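Wanted: a few kind people to foster dogs this spring (and one to help me write about them!)
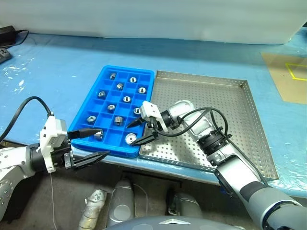 I've been running the Olby foster blog for 3 years now, and in that time 101 dogs have gone from a spare bed in somebody's house to a home of their own. I write up every one of them, and I read every comment, even when it takes me till midnight. Right now we have more dogs coming than laps to put them on, so I'm asking. You don't need a yard the size of a football field or any special training. The one thing I'm fussy about is pills, as a lot of our older dogs come with a whole schedule of them. A tray with little square compartments, like the blue one in the photo, is the sort of thing I'd love you to have on the kitchen counter (though with tablets in the squares, please, and no metal fittings!).

What I'm looking for is foster homes in Kiramden or Hedlund, or anywhere you can drive to the Griveck clinic from without dreading it. A stay usually runs a few weeks. Some dogs go faster, and one old hound who came to me in March is still asleep under my desk as I type this. We cover food, vet bills and a crate. You cover walks, patience and the occasional chewed slipper – sorry in advance.

I'd also like 2 people to help with the blog itself. It's unpaid, a couple of evenings a week, and mostly means phoning new owners, asking how the dog is getting on, and turning that into a post. We have 233 subscribers and they do notice when I'm late. If you can spell and you don't mind dog hair on your keyboard, you'll fit right in.

To apply, leave a comment under this post or use the contact form, and tell me who lives in your house (cats count) and whether you've had a nervous dog before. First-timers are very welcome – I was one too. I'll write back to everybody.

Posted May 3, 2021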